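Cundness sets aside money for a second pair of robot arms

The packing and sorting shop at Cundness will go into its next budget year with a line it has never had before: money put by for a second two-armed workstation, along with the tables, trays and spare grippers that go with it. The plan was agreed in June, after a long and by all accounts good-natured meeting that ran well past supper time.

Estrella Becerra, who looks after equipment buying for the shop, had asked for quotes from two suppliers, Jollex and Adier, and spent a good part of the spring reading them side by side at her kitchen table. The prices for the arms themselves came out closer than she had expected. The real differences were in the small print — what a service visit costs, how long a replacement gripper takes to arrive, and whether training for the staff is part of the deal or comes as a separate bill later on.

"I've bought enough machinery in my life to know that the first check is the easy one to write," she said. "It's the little ones that follow it home that you have to plan for, and I wanted all of those on the same sheet of paper before anybody got excited."

The first pair of arms has been kept on small-parts work, the sort of job where pieces have to be moved between boxes and trays and the lids have to be dealt with too. 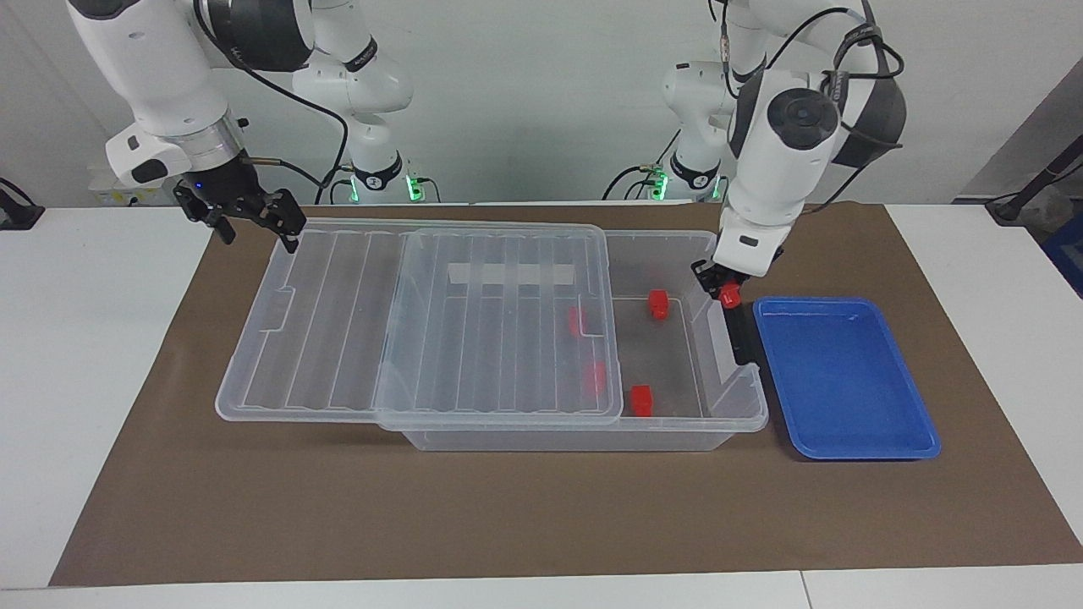
The two arms at work with red blocks, a clear storage box and a blue tray.

Gualtiero Galli, who runs the floor and has had a hand in most of the day-to-day work with the arms, put together the list of extras. He asked for 20 more trays in the same size, so that both stations can share them, and 6 spare sets of gripper fingers to be kept in the cupboard by the office. He also wants a sturdier table under the new pair, and he would like it delivered ahead of the arms so there is time to get it level and run the power to it properly.

"People think of the arms and forget the table," Galli said, laughing. "I've been a bit of a bore on the subject, I'm afraid, but everyone has been very patient with me and I got my table in the end!"

The budget also pays for 20 hours of staff training, split between the morning and afternoon crews. Becerra said she had pushed for that figure to be written in as its own line, where it couldn't be quietly borrowed from if something else ran over. Several of the afternoon crew have already put their names down, including a couple who were not at all sure about the first station when it came in and now have plenty of opinions about where the second one should go.

The favorite spot so far is the long wall in the Mazandarani building, which has good light and enough outlets, although the shelving there would have to be moved first. Galli plans to mark out the floor with tape on Sunday, when the building is quiet, and leave it down for the week so that people can walk around it and say what they think.

A choice between Jollex and Adier has not been made. Both have been asked to send a revised quote with the service costs spelled out, and Becerra will take the two of them back to the next budget meeting.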